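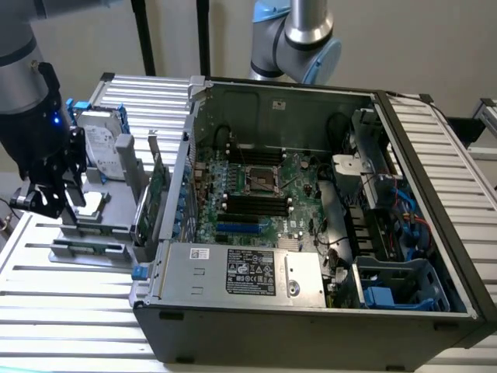
Page 19

Chapter 2
Keeping Records That Last

Every organization keeps records. A dentist keeps patient files, a school keeps grades, and a parts supplier keeps invoices. For most of the last century these were paper, and the main questions were where to put the cabinets and who held the keys. Today most of the same records sit on drives like the one standing upright in its blue caddy, and the questions have changed.

This chapter covers how long records should be kept, where the copies should live, and what to do when the equipment holding them reaches the end of its use. It builds on the filing plans from Chapter 1, so have your own plan at hand as you read.

We follow two businesses. Lernbridge is a language school with a single office and a part-time bookkeeper. Sedico sells plumbing parts to contractors and writes 1000 invoices in a normal month. Both began with paper. Lernbridge scanned its student files over one summer and threw the folders out in July. Sedico kept its paper invoices in a rented unit and went on paying for the unit long after the last box was opened.

Neither had a retention schedule. A retention schedule is a written list that names each kind of record, says how long it is kept, and says who may destroy it. It can be short - Lernbridge's first one fit on a single sheet - but it has to exist before anything is deleted.

Terms to know
Active record: a record used in daily work.
Inactive record: a record kept for legal or reference reasons only.
Retention period: the time a record must be kept.
Disposition: the final step for a record, either destruction or transfer to an archive.

Before you read
Choose one kind of record your household keeps, such as tax papers or repair receipts. Write down where the oldest one is and how long it took you to find it. You will use your notes in Section 2.1, which begins with Sedico's invoices from the year 2000.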